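The Brismont Cricket Club is looking for two part-time scorers and a junior coaching assistant for the coming season, and if you've ever sat on a boundary rope with a pencil behind your ear and been perfectly happy there, we'd love to hear from you.

## A little about us

We play at the Abera Road ground, which has a short straight boundary at the creek end and a very long walk back to the pavilion if you're out first ball. We run 2 senior sides and a growing junior section, and this past season we had 31 juniors signed up by May, which was more than we had helmets for (we have since bought helmets!). Plenty of our players came to the game late, some of them from baseball, and they still drop the bat when they run. We don't mind a bit.
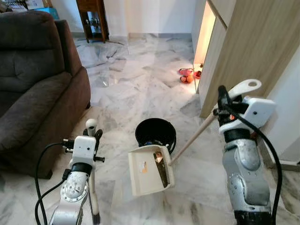 ## The scorers

You'll cover one match each most weekends, home and away, and you'll keep the book by hand as well as on the club tablet. It's a long day, usually from late morning until the light starts to go, so you'll want a good hat and something to sit on that you really like. Lunch and tea are on us, and you'll get a ride to away games if you need one.

You should know your leg byes from your byes, or be willing to learn them over the winter. We hold scoring evenings in the pavilion, and they're friendly affairs with more cake than paperwork. A scorer who can wave back at the umpire promptly is worth a great deal to us, and one who can stay cheerful while two batters in matching helmets keep swapping ends is worth even more.

Scorers are paid by the match, and we settle up at the end of each month.

## The junior coaching assistant

This one is a seasonal post paying 3,000 dollars, split into equal payments. You'll help our head coach with the under-11s and under-13s at two practices a week, plus the Kodell Shield matches when they come along. There's a fair amount of setting out cones, finding lost gloves, and explaining one more time why we don't throw the ball at the person holding the bat.

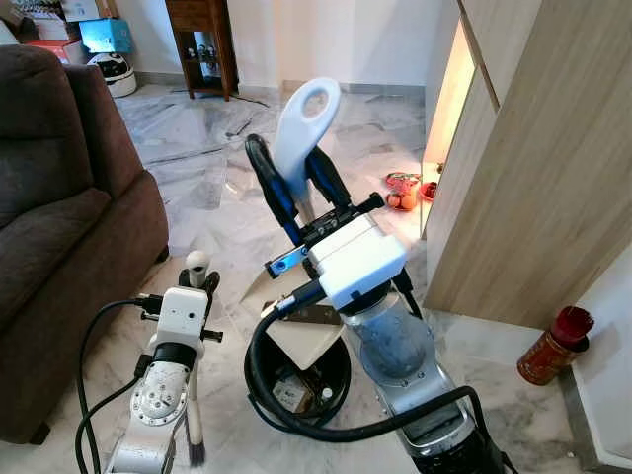 Some playing experience would help, though you certainly don't need to have been any good. Patience matters a lot more to us, and so does turning up on time, as the parents like to drop off and run. You'll need to pass a background check and take a first aid course, and the club pays for both.

## How to apply

Write us a letter or an email telling us who you are, which job you'd like, and how you came to cricket. A page is fine, and if you run over we'll still read it. Leave it at the pavilion office or send it through the contact form on the Drerna League website, under our club's name, by 27th August. We'll ask everyone we're hoping to hire to come by for a chat and a look around the ground, so please wear shoes you can walk on grass in.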